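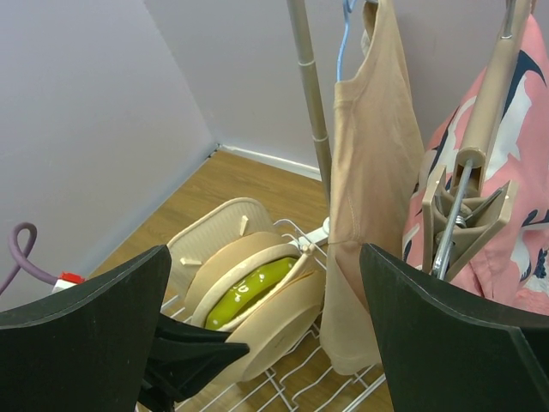 A small tan bed on a white wire rack.

I have a confession to make, and it's going to annoy my sister. I think we should stop buying furniture for our pets. Or at least slow way down!

Last November I moved from Foltelham out to Grasia, and moving is when you find out what you own. I own one cat. She had, at the time of packing, 7 places to sleep that had been bought just for her (I'm including the heated one, which she has been in exactly once, to be sick). She sleeps on my bathrobe. She has always slept on my bathrobe.

So who was all that stuff for? Me, obviously. I like walking into Karimi, the pet store by the old bus depot, and coming out with something soft. It feels like doing a nice thing for somebody. The cat doesn't ask for it, and she can't tell me it's ugly, so I get all the fun of giving a present and none of the risk. The last one cost me 272 dollars. I have never spent that on a chair for a person.

My sister says I'm being a grump, and that dogs are different. Fine, maybe they are. Her old hound has bad hips and he does need a proper thick bed, and I'd never argue with that. If the vet says buy it, buy it. But he doesn't need one in every room, and he surely doesn't need the Suvness catalog, which came in the mail last week and has six pages of nothing but canopies. Canopies! For an animal that eats out of the trash.

What I'd like to see is more of us spending that money on the dull things — the dental cleaning, the better food, a sitter who stays the whole night instead of popping in. Or just spending the time. My cat will take ten minutes with a piece of string over anything with a zipper-off washable cover.

I gave most of the beds to the shelter, and they were glad to have them. I kept one. It's in the hall closet, and the bathrobe is on the floor next to me with a cat on it.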